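Birnik Sim - Guía de configuración
7.4 Fallo de agarre: el cubo se desliza al cerrar la pinza (código 236)

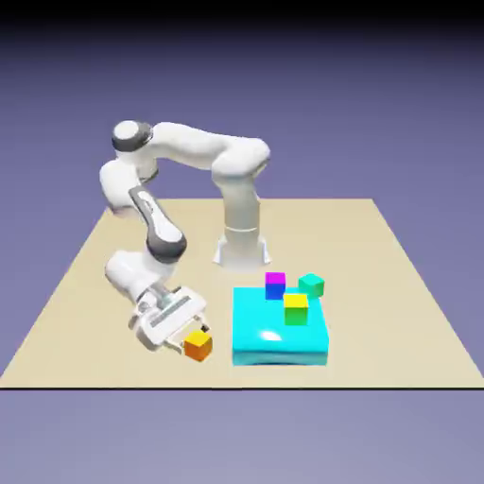
Figura 19. Brazo de siete ejes simulado, con la pinza junto al cubo naranja.

El código 236 aparece cuando la pinza recibe la orden de cierre y el módulo Pollen no registra contacto en ambos dedos. La tarea se detiene y el brazo conserva su última posición. En la versión Morais el fallo suele deberse a un desfase entre el origen de la mesa y el de la base del robot.

Precaución: no reanude la tarea con el código activo. Si la misma escena está enlazada a un brazo real, desactive antes el enlace - la orden de cierre pendiente se transmite al equipo físico.

Procedimiento

1. Pulse Pausa y anote el número de paso que figura en el registro.
2. Abra Escena > Objetos y seleccione el cubo naranja.
3. Compruebe que la altura del cubo coincide con la del plano de la mesa. Un valor negativo indica penetración entre mallas.
4. Abra Pinza > Contacto y fije las iteraciones del solucionador en 200.
5. Ejecute Recalibrar origen. El brazo vuelve a la posición de reposo.
6. Repita la aproximación en modo Paso a paso hasta que los dos indicadores de contacto cambien a verde.
7. Borre el código con Restablecer y guarde la escena.

Nota: el paso 5 no modifica la posición de la plataforma ni la de los cubos situados en ella. Si se han desplazado durante el fallo, cargue de nuevo la escena Plorkstead.

Nota: si el código reaparece acompañado del 101, el límite de fuerza de la pinza está a cero. Consulte el apartado 7.6 - Límites de fuerza y par.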